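1/ I have wanted to photograph a lightning storm for years, mainly because other people keep doing it and looking calm in the results. This April I finally tried. A thread, with very little lightning in it.

2/ Background: I shoot birds and barns. Things that sit still, or at least come back. My friend Notburga Kuster shoots storms and told me it was easier than barns. "You leave the shutter open and wait." I would like it noted that she said easier.

3/ The spot was a pullout above Owen, with a long view over the valley to the grain elevators. I got there with two hours of daylight left, a tripod, a folding chair and a sandwich I'd been told not to eat in the car. I ate it in the car.

4/ Settings, for those who only read these threads for settings: f/8, ISO 100, 20 seconds, focus taped down at the far elevator light. I also had a remote trigger from Jomness that senses the flash and fires the camera for you. It fired for headlights. It fired for my phone. It did not care for lightning.

5/ The forecast said storms by sundown. At sundown there was one cloud, shaped like a shoe. I took its picture. It's the sharpest thing I brought home.
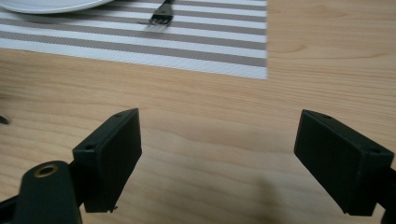
6/ About an hour after dark the sky to the west started to flicker, way back inside the clouds, like someone hunting for a fuse with a flashlight. No bolts. I unplugged the trigger and went back to pressing the button with my thumb like a farmer.

7/ Here I met Kacper Szewczyk, who pulled in next to me in a van with a mattress in it and set up three cameras before I'd found my lens cloth. Very nice man. He asked what I was getting and I said "mostly texture." He nodded as if that were a thing.

8/ Kacper's advice, free of charge: stop looking at the back of the camera. Every time you check a frame, you miss the next one. I checked a frame while he was saying it. There was a bolt. He got it on all three cameras.

9/ For the record, that was the big one. Top of the cloud to the ridge, with branches. I saw it as a bright patch on the back of my own hand -- a lovely shade of violet, if that helps anyone.

10/ Then it rained sideways. When thunder gets that close you get in the car, no matter how good the sky is, so we both did. I sat there with the tripod across my lap, dripping into the cup holders, and listened to the storm do its best work right over the roof.

11/ Final count when I got home: roughly 900 frames. Black, black, black, truck, black, shoe cloud, black. I went through all of them at the kitchen table over several evenings, which is how I now know my sensor has 27 hot pixels. I know them by position. One is always in the barn.

12/ Two frames have lightning. In the first, a little squiggle sits off behind the elevators, so thin that I tried to clean it off the screen. In the second, the cloud is lit from inside, all gray and pink, with the road shining underneath. No bolt at all. I love it quite a lot.

13/ I sent that one to Notburga. She wrote back "nice road." From her this is high praise, and I've decided to have it printed large before she can clarify.
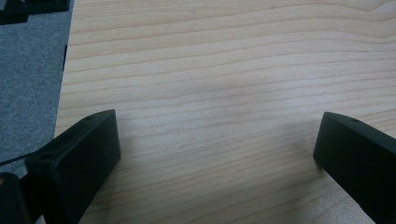

14/ Things people asked in the replies

"Was the trigger broken?" No, I had the sensitivity dial turned all the way up. The booklet covers this on the first page. I have since read the first page.

15/ "What tripod?" An old Ganmont with one leg that slides down if you look at it. I hung my camera bag from the center post for weight, and the wind got hold of the bag and swung it like a church bell. So if you see the squiggle twice in the big version, that's why. Rest the bag on the ground.

16/ "Did you try stacking the frames?" I did, in Flillidari, overnight. It blended everything into one picture of an extremely detailed truck.

17/ "Would you go again?" Kacper texted me a weather map this morning with a red blob on it and a question mark. The batteries are charging, and I've moved the lens cloth to my shirt pocket. If anyone has a spare tripod leg, my messages are open.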